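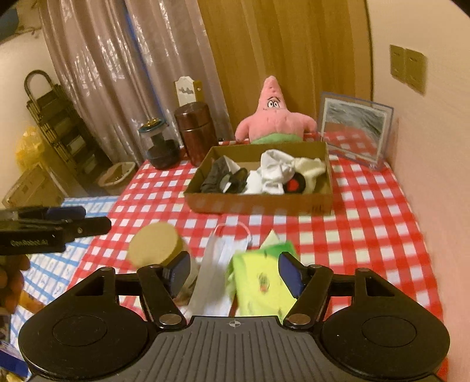 ## 3.2 Collecting demonstrations by hand

**Figure 2.** Wrist view from the right-hand tool during a tabletop demonstration. The sponge lies between and just beyond the two blue contact pads; the second gripper enters at the left.

Demonstrations for the Derkholm task set were recorded in furnished rooms, with household items left on the table. An operator holds one gripper in each hand and performs the task directly, so no arm is present during recording. Each tool carries its own camera, and the 2 streams are aligned by timestamp before any filtering.

The view in Figure 2 is typical of the cluttered condition. The fingers and pads stay in fixed image positions apart from their opening angle, which is read from the pivots. Small, light objects such as the sponge often show motion blur, and we kept these samples. A patterned cloth, like the checkered one used here, gave the pose tracker enough corners to hold its estimate when the tool was close to the table.

We collected 757 demonstrations over 32 sessions. Recordings in which the tracker lost either tool were dropped in full. The remaining trajectories were resampled and passed to the Trirneck policy without manual relabeling. Training details are given in Section 3.3.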